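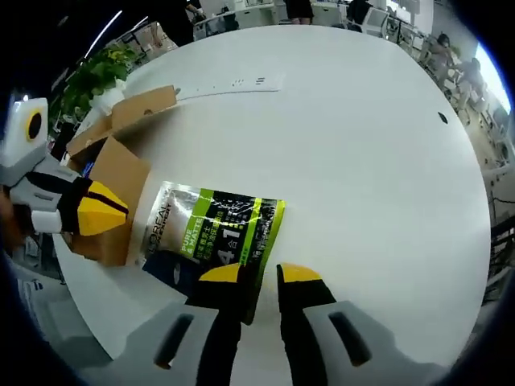

協力型灯台ゲーム「Wellumeo」の制作
情報デザイン演習 プロジェクト報告書
提出日 2020年8月2日

はじめに

この報告書は、私たちの班が2月の企画会議から前期の終わりまでかけて作ってきた、協力型のゲーム「Wellumeo」についてまとめたものです。班の全員が書いた作業日誌をもとに、代表して一人が文章にしています。そのため、ところどころ書き手の思い入れが強く出ているところがあるかもしれませんが、どうか大目に見ていただけるとうれしいです。

Wellumeoは、霧の深い島Hernoraに建つ古い灯台を、2人のプレイヤーが一晩じゅう守るゲームです。一人は灯台のてっぺんで灯りを動かし、もう一人は港に下りて、入ってくる船に旗や鐘で合図を送ります。敵は出てきませんし、武器もありません。船を無事に港まで連れてくる、ただそれだけのゲームなのですが、これがやってみると思いのほか忙しく、試作版の段階から教室がずいぶんにぎやかになりました。

企画のきっかけ

企画会議の最初のころは、班の中で意見がかなり割れていました。レースゲームがよいという人、物語をじっくり読ませるものがよいという人、農場で野菜を育てたいという人がいて、ホワイトボードが毎回いっぱいになり、消しては書き、消しては書きの繰り返しでした。農場の案は最後まで残っていて、灯台の裏に小さな畑があるのはそのなごりです。ゲームの進行にはまったく関係ありませんが、かぶが植わっています。

話がまとまったのは、子どものころに家族や友だちと一つの画面を囲んで遊んだ思い出を、みんなで順番に話したときでした。上手な人がどんどん先に進んでしまって、後ろの人が画面の外に置いていかれる、あの少しさびしい感じを覚えている人が班に何人もいたのです。それなら、うまい人だけでは絶対に進めないもの、相手の話を聞かないと一隻も港に入れられないものを作ろう、ということになりました。

灯台という舞台は、班員の一人が海の近くの町の出身で、霧の日の汽笛の音をよく覚えていたところから決まりました。島の名前のHernoraは、響きだけで選んだ造語です。

遊び方のしくみ

灯台の上にいるプレイヤーからは、海全体が見えます。ただし霧がかかっているので、船の形はわかっても、帆の色や掲げている旗の模様まではわかりません。港にいるプレイヤーは反対に、近づいてきた船の旗はよく見えますが、岩場の向こうのことは何もわかりません。船によって通れる水路が違い、それは旗の模様で決まっているため、二人はどうしても話をすることになります。

一晩は60分としました。これはゲームの中の時間で、遊ぶ人が実際に座っている時間はそれよりずっと短くなります。画面のすみに小さな懐中時計を置き、夜明けまでの残りがなんとなくわかるようにしました。数字の表示も試したのですが、みんな数字ばかり見てしまって海を見なくなるので、やめました。

失敗したときの扱いには、かなり悩みました。船を岩にぶつけたらそこで終わり、という案もあったのですが、終わった瞬間にどちらのせいだったかという空気になりやすく、仲よく遊んでもらいたいという最初の気持ちから離れていってしまいます。そこで、間違った水路に入った船は沖に引き返し、しばらくしてからまた現れるようにしました。戻ってきた船は少し機嫌が悪く、汽笛を長めに鳴らします。この汽笛は音の担当がとても楽しそうに作っていました。

使った道具と制作環境

制作にはゲームエンジンのGekovを使いました。演習室の端末に入っていて、授業でも基本の操作を習っていたというのが大きな理由です。Gekovは画面に部品を並べていくだけでかなりのところまで動くものが作れるので、プログラムにまだ慣れていない班員も、早い時期から港の桟橋や倉庫の配置に参加できました。

一方で、霧の表現には苦労しました。最初は半透明の板を重ねて霧に見せていたのですが、灯台の灯りを回すたびに画面がかくかくしてしまい、古い端末ではほとんど紙芝居のようでした。そこで霧の粒を一つずつ動かすやり方に変え、粒の数を最大2000までと決めて、遠くの霧は絵で済ませることにしました。近くの霧がゆっくり流れていれば、遠くが止まっていても意外と気にならないものです。この作業だけで予定よりかなり長くかかりましたが、灯りの帯が霧をすうっと横切るところは、班のみんなが一番気に入っている場面になりました。

音は、自分たちで録ったものを中心に使いました。波の音は洗面器に張った水を手でゆらして録り、鐘の音は台所の鍋のふたをたたいて、あとから低く加工しています。汽笛はリコーダーを二本同時に吹いたものがもとになっています。何度録っても途中で吹いている人が笑ってしまい、使えるものが録れたのは夕方遅くでした。

旗の模様の作り直し

途中で大きく直したのが、船の旗です。初めのころは赤、緑、青といった色の違いで水路を表していました。わかりやすいと思っていたのですが、画面を暗い夜の色にすると緑と青の区別がつきにくく、色の見え方は人によっても違うという指摘を授業の中間講評でいただきました。

そこで、旗は色だけに頼るのをやめ、魚、貝、星、葉っぱといった絵柄に変えました。すると思いがけないよいことがあって、遊ぶ人たちが絵柄に勝手な呼び名をつけるようになったのです。貝の旗を「パン」と呼ぶ組もあれば、「うずまき」と呼ぶ組もあり、港の人が「パンが来た」と叫ぶと灯台の人が「パンってどれ」と聞き返す、といったやりとりがあちこちで起こりました。色の名前のときには見られなかったことで、講評をいただいて本当によかったと思っています。

試遊会のようす

完成に近い版ができたところで、大学の学生交流棟Heffernanの一階を借りて、小さな試遊会を開きました。入れかわりで遊んでもらう形にして、机の間を広くとり、窓を開けて、コントローラーは一組終わるごとに拭きました。準備が多くて朝から少しばたばたしましたが、来てくださった方はみなさん気持ちよく協力してくださいました。

ふだんゲームをしない方が、旗の読み上げがとても上手だったのが印象に残っています。落ち着いた声で「次、魚です。右から来ます」と伝えてくださるので、灯台側の方も慌てずに灯りを向けられ、その組は一隻も引き返させずに夜明けを迎えました。反対に、ゲームに慣れている二人組が黙ったまま始めてしまい、最初の船からぐるぐると沖に戻されて、途中から大声で相談しはじめたこともありました。どちらの組も、終わったあとに同じくらい長く立ち話をしていました。

遊んだあとに書いてもらった感想用紙では、役割を交代したいという声が目立ちました。今の版では一晩のあいだ役割が固定なので、灯台に登ってみたかったのに登れなかった、という方がいらっしゃったのです。港のほうが忙しく、灯台のほうは待つ時間が長いという意見もいただきました。これは私たちもうすうす感じていたところで、灯台の側に油を足す、窓の曇りを拭くといったちょっとした仕事を入れる案を考えています。

文字が小さいという指摘もありました。港の掲示板に書いた島の歴史は800字あり、書いた本人はとても気に入っているのですが、試遊会で最後まで読んでいた方は見かけませんでした。短くするか、数日に分けて少しずつ貼り替えるかで、班の中の意見はまだまとまっていません。

班での作業について

春からは集まって作業することが難しくなり、ほとんどのやりとりが通話と文字の連絡になりました。画面を見せ合いながら作るのは初めてという人が多く、同じファイルを同時に直してしまって、桟橋が消えたり、灯台が二本立ったりしたこともあります。二本目の灯台は海の真ん中に斜めに刺さっていて、なかなか立派な眺めでした。それからは、作業に入る前に「港、触ります」「霧、触ります」と一言書く決まりにしました。

離れた場所から声だけで相手に状況を伝えるというのは、そのままWellumeoの遊び方でもあります。通話がうまくつながらない日に、相手の画面が見えないまま説明を続けた経験は、港のプレイヤーにどこまで見せてどこから隠すかを決めるときに、ずいぶん参考になりました。

残っている課題

夏休みのあいだに直したいところは、まだいろいろあります。まず、夜の途中で役割を交代できるようにすることです。灯台の階段を実際に下りて港まで走る形にするか、鐘が鳴ったら自動で入れかわる形にするかを試しているところで、階段を使うほうは雰囲気がよいのですが、下りている間に船が来ると海に誰も合図を送れなくなります。

次に、一人で遊ぶときの扱いです。今のところ一人用はなく、作らないままでもよいのではという意見と、練習だけでもできたほうがよいという意見があります。それから、霧の濃さを遊ぶ人が選べるようにすること、掲示板の文字を大きくすること、鍋のふたの鐘をもう少し遠くまで響く音にすることも予定に入れています。

後期の発表会では、直した版をもう一度Heffernanで遊んでいただけるように準備を進めます。裏の畑のかぶも、そのころには抜けるようにしておくつもりです。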